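Pesquisar neste repositório
Pesquisar

Categoria: Dados abertos > Linguagem e fala > Áudio

# Corpus Dawber de Leitura em Voz Alta

## Apresentação

O Corpus Dawber reúne gravações de leitura em voz alta em português europeu, acompanhadas de transcrição ortográfica e de anotação de pausas. O trabalho foi conduzido pela Candurance, com apoio técnico da Adix, e destina-se à investigação em prosódia, em didática da leitura e em avaliação da inteligibilidade da fala.

A presente versão substitui integralmente a anterior. Os utilizadores que tenham citado a primeira versão devem indicar esse facto nas suas publicações, dado que a segmentação das frases foi revista.

## Conteúdo

O corpus inclui roughly – na designação portuguesa, cerca de – 100 textos curtos, lidos por falantes adultos. Os textos provêm de crónicas, avisos públicos, receitas e correspondência comercial, todos redigidos para este fim ou cedidos pelos respetivos autores.

A distribuição organiza-se do seguinte modo:

- `audio/` – gravações em formato WAV, um ficheiro por leitura;
- `transcricoes/` – texto ortográfico, com pontuação original;
- `pausas/` – anotação temporal das pausas, em ficheiros tabulares;
- `documentos/` – instruções aos leitores, modelo de consentimento e guia de anotação.

Cada leitura é identificada por um código que combina o texto e o falante. O código não contém iniciais, idade ou localidade.

## Recolha

As sessões decorreram em outubro, em sala tratada acusticamente. Cada falante leu primeiro em silêncio e só depois em voz alta. As hesitações e as repetições foram mantidas; apenas se excluíram as leituras interrompidas por ruído exterior.

## Escuta e anotação

A anotação foi realizada com auscultadores, nunca com altifalantes. O guia estabelece que o volume seja fixado no início da sessão e mantido até ao fim. Cada gravação foi ouvida por dois anotadores, em dias diferentes, sem acesso às marcações um do outro. Os casos de divergência foram submetidos a Carol Bainbridge, responsável pela anotação. 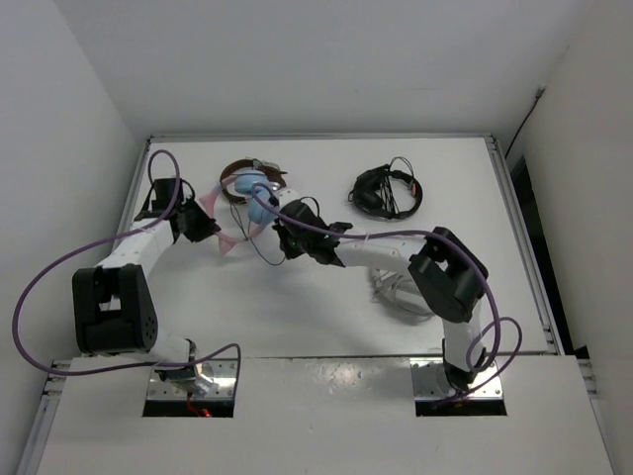 Auscultadores sobre superfície de trabalho branca. 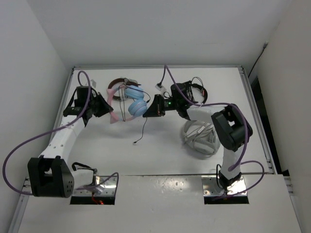 ## Critérios de marcação das pausas

Considera-se pausa qualquer silêncio percetível entre duas palavras, com ou sem inspiração audível. As pausas preenchidas – «ah», «hum» e semelhantes – recebem etiqueta própria e não são contabilizadas como silêncio. A escala de proeminência tem seis níveis, descritos no guia de anotação com os respetivos ficheiros de referência.

Nas enumerações, a marcação segue o que se ouve, ainda que a vírgula impressa sugira outra coisa. O mesmo critério aplica-se aos títulos e às assinaturas das cartas.

## Limitações

O corpus não é representativo da totalidade das variedades do português. Os falantes dos Açores e da Madeira estão ausentes desta versão. A leitura em voz alta difere da fala espontânea no ritmo e na distribuição das pausas, pelo que se desaconselha a utilização destes dados como única fonte para modelos de conversação.

Duas das receitas apresentam ruído de fundo de baixa frequência. Foram conservadas e encontram-se assinaladas na coluna `observacoes`.

## Condições de utilização

Os dados podem ser utilizados para fins de investigação e de ensino, mediante indicação da fonte. A redistribuição das gravações carece de autorização escrita. É vedada qualquer tentativa de identificação dos falantes.

## Citação

Candurance. *Corpus Dawber de Leitura em Voz Alta*, versão 2. Série Hulton de Recursos Linguísticos.

## Histórico

Versão 2 – terça-feira, 4 de janeiro de 2022. Revisão da segmentação, inclusão da correspondência comercial e correção dos códigos duplicados.

Os pedidos de correção devem indicar o código da leitura, o instante em causa e a alteração proposta.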